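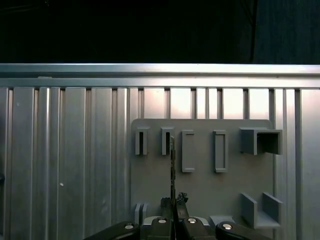 Havmont, April

Gripper week! I've had two of them on the bench, same arm, same board, same horrible little parts, and I have opinions. Long thread, get a tea.

The two are the Ramivance parallel one (straight jaws on a slide) and the Oda linkage one (fingers that swing in on black links). Both driven from the Kodeo controller, both with a small camera at the wrist looking out past the fingers. The Oda is the one I'm posting pictures of and it's going to win most of this thread, so spoilers, sorry.

The job is holding thin, awkward things upright in front of a grey fixture board with slots and boxes and little U-shaped holders on it, then putting them where they go. Boxes are easy. Thin flat things are where a gripper tells you what it's like!

First impressions of the Ramivance: lovely object. Smooth, quiet, repeatable, and the jaws stay parallel all the way so you never have to think about where the contact point has wandered off to. You tell it a width and you get that width. I was very happy for a whole morning.

Then I gave it something flat and narrow, and the jaws are so wide and square at the front that they hide the bottom half of whatever you've picked up. The camera sees two big blocks and a bit of stuff sticking out. You can still do the job but you're steering by the tip and guessing the rest.

The Oda fingers come in at an angle from either side and nearly meet at the middle, so from the wrist you look down between them and can see the part all the way to where it's held. What a difference. I didn't expect the view to be the thing I cared about most but it is, by miles.

Downside of swinging fingers, and it's a proper one: the tips travel in an arc. Close on something thick and they meet it further back than when you close on something thin. So if you've worked out your reach with a chunky part and swap to a flat one, you're short or long by a few millimetres. I scraped a bracket learning this. Sorry, bracket.

The fix is dull but it works. I made a little table of width against tip position, typed it into the Kodeo, and now it shifts the arm along the approach as the fingers close. Took an afternoon. The Kodeo lets you hang a correction off any axis without rewriting the whole move and I could kiss whoever put that in.

Numbers, for those of you who like numbers (hello, I am you): 1,169 grasps logged across both grippers, mixed parts. I'm not going to post a league table yet as I changed the fingertip pads on the Ramivance in the middle and it wouldn't be fair on it. The early lot and the late lot are practically two different grippers.

Which brings me to pads! Please, if you take one thing from this thread, try other pads before you blame the gripper. The Ramivance came with hard shiny ones and thin parts pivoted in them like a seesaw. Softer pads, same force setting, and the seesawing nearly went away. Cheapest upgrade I've made all year.

The softer ones do pick up fluff though. And they drag when you let go, so a light part can come away with the jaw and end up leaning. I've started opening slowly for the first bit and then quickly, and that sorts most of it. Not all. There's one little clip that clings on like a toddler at the school gate.

Force control next. Both will do a gentle squeeze. On the Ramivance you can set it very finely and it holds steady, it's a joy, if you handle fragile stuff I'd stop reading and buy that one. The Oda's force changes a bit with how far open it is (linkages, again) so "gentle" at one width is a bit firmer at another.

For the parts I've got, it hasn't mattered. Nothing here minds being held on to. If I were doing eggs or wafers I'd have a very different thread for you.

Cameras! I tried two mounting spots. High and pointing down a bit gives you a nice wide look at the board but the fingertips end up tiny at the bottom. Low and close puts the fingers big in the picture and you lose some of the board. I've settled on low. I want to see what the fingertips are up to and I can always back the arm off if I need the wide view.

Lighting has been my enemy all week. The wall behind the board is ribbed aluminium and when the lamp catches it you get a big pale smear of glare straight across the ribs. My edge finder thinks every rib is a part. I've moved the lamp, I've dimmed the lamp, I've had words with the lamp.

What helped was cutting the exposure until the wall stopped shouting, and accepting that the black fingers would go very dark. Black part in black fingers is still a pain. I can see it fine by eye and the software just shrugs. A bit of pale tape on the inside of the pads is my next plan, unless one of you has something cleverer.

Weight, quickly. There's almost 600 grams between the two once you include the mounting plates, with the Ramivance being the heavier. You do feel it. The arm settles noticeably sooner at the end of a move with the Oda on, so I can cut the pause before closing.

Swapping them over is a faff. The bolt patterns don't match, so it's a different adapter plate each time, and then the camera needs calibrating again as it's moved relative to the wrist. I got it down to 40 minutes with everything laid out beforehand. First go was most of an evening and there was a dropped washer involved that I've still not found.

Cables are the bit I was dreading. Rigid parts stay where you put them. A cable has its own ideas, and the end you're gripping is never pointing quite where the rest of it wants to go. Braided sleeve is a funny one too, it squashes and slides a little over the wire inside, so you think you've got hold of it and you've really got hold of its coat.

Ramivance on braided cable: good grip, solid, but those wide jaws again. You have to hold it well down from the connector if you want to see the connector at all, and the further down you hold it the more the tip nods about when the arm stops.

Oda on braided cable: much happier. The fingertips are narrow enough that I can hold it fairly close to the end and still see the little connector poking up above them. Best afternoon of the week, I was grinning at the monitor like an idiot. Having an open PC case next to the board makes it all feel more like a real job as well.

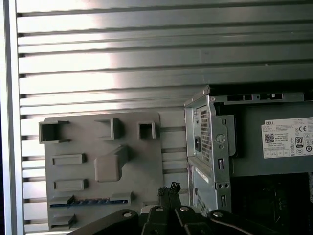

Wakana Nomura replied: I'd love to know what the twist is like on the Oda. We had a linkage gripper that held cable beautifully until you turned the wrist, and then the connector would roll round between the fingers and face the wrong way. Did you try it with grooved tips?

Great question and yes, it rolls! Not loads, but if I turn the wrist fast the connector lags behind and stays lagging. Slowing the turn down helps. I hadn't tried grooved tips when she asked, so I printed a pair that evening with a shallow V, 3 mm across at the mouth, and they've been on since.

Early days with the V tips but I'm a fan. The cable drops into the groove and the roll is much smaller. Flat parts are now worse, naturally, as there's less pad touching them. I'm wondering about a groove on the lower half only and leaving the top flat. If you've drawn something like that and don't mind sharing the file, my messages are open!

Wakana also pointed out that I could just look at the connector after turning and correct for it, which, fair. The camera's right there. I've been so busy trying to make the gripper perfect that I forgot I could let it be a bit wrong and fix it after. On the list for this week.

Controller moans, as I've only been nice about the Kodeo so far. The gripper menu is buried, the stop button on the screen is the same grey as everything else, and it forgets the gripper profile on a restart unless you save it in two separate places. Twice I've had it running the Oda with the Ramivance limits. It closes very politely on thin air and reports success.

So put a check in for that. I read the finger position after every close, and if it's gone all the way shut when there should be a part in it, the move stops and I get a beep. Costs nothing in time and has already caught a load of silly misses.

Where I've landed: the Oda stays on the arm for thin stuff and cables. The Ramivance goes on the shelf with its nice new pads for anything delicate or anything where I need the width spot on. I wouldn't want to give either one back.

Still to try: the half-groove tips, the pale tape, and pushing a connector right home while watching the force, which I've been putting off as I'd like the roll sorted first. Will add to this thread as I go.

Oh, and somebody asked about noise. The Ramivance is nearly silent, the Oda makes a little zip when it closes. I've got quite fond of the zip.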